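Bench hand wanted, part time, Wornavden computer repair and reuse
Brornemport workshop, ground floor, back entrance

Wornavden takes in desktop computers that offices have given up on, strips the ones that deserve it and rebuilds the rest for people who need a working machine more than a fast one. The pile is currently winning. We would like a second pair of hands on the bench for 20 hours a week, starting in August.

You'll be opening towers, pulling and sorting parts, testing what can be tested and writing the results on a sticker in handwriting other people can read. Expect dust. Expect screws that were last tightened by someone with a grudge.

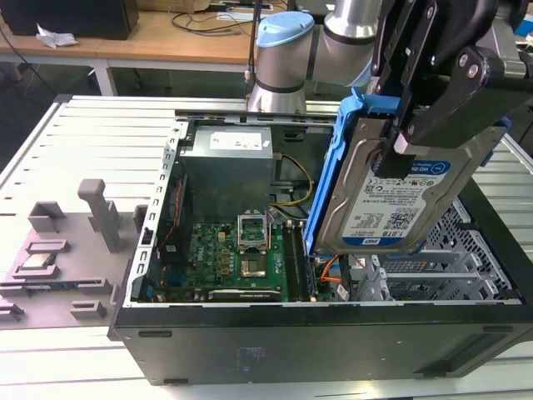

The work is mostly older office desktops, and we're fussy about the order things come out. Drives go first, always, and they get logged before anything else leaves the case. You should be able to look at a 1.0TB WD drive in a blue caddy and know that the caddy is worth keeping too, having once spent a whole afternoon hunting for a replacement. You should also know why we get twitchy about an open CPU socket with nothing in it. Pins bend. They bend when you look at them, and a sleeve will do it faster.

What we need from you:

Some experience taking computers apart, and a decent record of putting them back together
Patience with cables
The ability to lift a full tower without announcing it
Two days a week on site, plus one Sunday a month for the Ismail Street drop-off

Certificates are nice but we won't ask to see them. If you learned on your aunt's PC and it survived, mention that.

What you get: hourly pay, a bench of your own, decent screwdrivers, first pick of the scrap shelf and 3 weeks of paid training on Stondedis, our inventory system, which needs nearly all of them.

To apply, send us a page about yourself and the worst machine you ever fixed. Or drop in after 2 p.m. and knock loudly, as the fans are usually running.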